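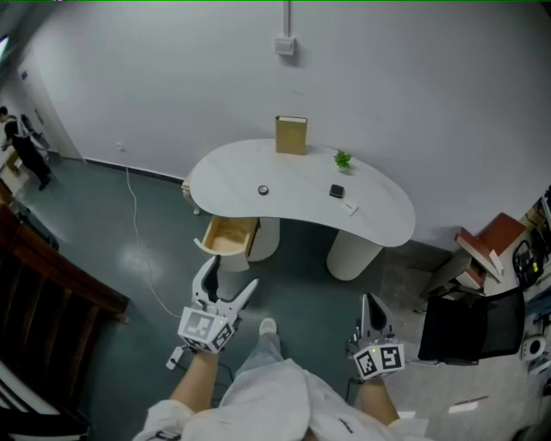

For most offices the question of the hand-held gripper arrives in the same way. Somebody wants a robot to open a drawer, put a book back, move a plant without dropping it, and the robot must first be shown how. The kit from Skimeck is made for this first step. It comes as a pair, one gripper for each hand, and it is rented by the month together with a service which turns the recordings into training material.

I spent 12 days with it in August, in the company of two people who know it much better than I do. Milagros Huamán manages the recording work at Treseck, a small firm that prepares data for makers of household robots. Her colleague Yolanda Muñoz teaches the new operators.

"The first day everybody moves too fast," Muñoz told me. "They think they are quick and clever. Then we look at the recording and the drawer is only a white stripe."

Her lesson is simple and rather strict. You sit or stand in front of the desk, you open the fingers fully, you approach slowly, and you do not close until both fingers are on the object. A drawer she gives to beginners before anything else. It forgives a bad angle, and a small pot does not.

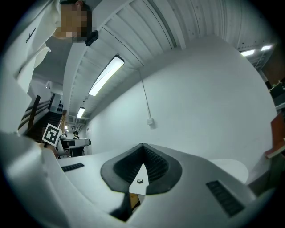
Milagros Huamán

Head of recording at Treseck, she has used the Skimeck kit for 26 months and the older Pacheco model before it. The Pacheco, she says, was stronger in the grip but tired the wrist, and her operators asked for a pause after every 6 recordings. With the present kit they make 12 before they put it down.

She is less pleased with other matters. The markers, the printed black and white squares by which the system finds the position of each hand, must be kept clean, and a thumb in the wrong place spoils a whole recording. Strong ceiling light can also disturb them. The manual gives this one line, and in her opinion it deserves a page.

Then there is the service. Skimeck promises to return a checked set of 100 recordings within six working days. During my stay one set came back on time and another was two days late — without a message, which annoyed Huamán more than the delay.

The rival offer from Surnent includes the checking in the rent and answers the telephone, but its grippers are heavier and they are sold only with a contract of one year. For a firm with steady work this may be the better choice. For a short project I would take the Skimeck, and I would ask for a second set of markers in the first order. They are not in the box.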